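Plitholm Laundry: Frequently Asked Questions

What are your hours?
The Irnell Street shop is open from 6 a.m. to 10 p.m. every day. The last wash has to start by 8:45. The Baird Avenue shop closes at 9, with the last wash at 7:45.

Do the machines take coins?
Only at Baird Avenue. Irnell Street uses a Plitholm card, which you can buy from the machine by the door for $2. The card fee is not refundable, but any balance on it is.

Can I wash a blanket in a regular machine?
A twin or full blanket fits in the front loaders along the wall. For queen and king sizes, use one of the large machines at the back. Wash blankets on warm and dry them on low. Fleece should go on low heat only.

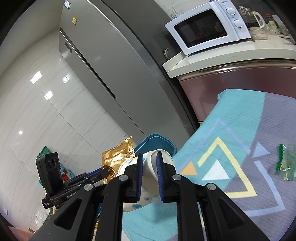
Teal and grey blanket with a white printed cloth on top.

Should I wash printed cotton separately?
The first time, yes. Dark prints can bleed onto white fabric. After two or three washes most prints can go in with the rest of a light load.

How does drop-off service work?
Bring your bag to the counter before noon and it will be ready after 5 p.m. the same day. We weigh it, give you a ticket, and wash it on its own. Please empty all pockets. Comforters are priced by the piece.

I lost my ticket. What now?
Bring a photo ID and tell us the phone number on the order.

Do you pick up?
Yes, within Plitholm and in Adar on weekdays. Orders for Adar must be in by 9 a.m.

Prices and hours last updated Thu 11 July.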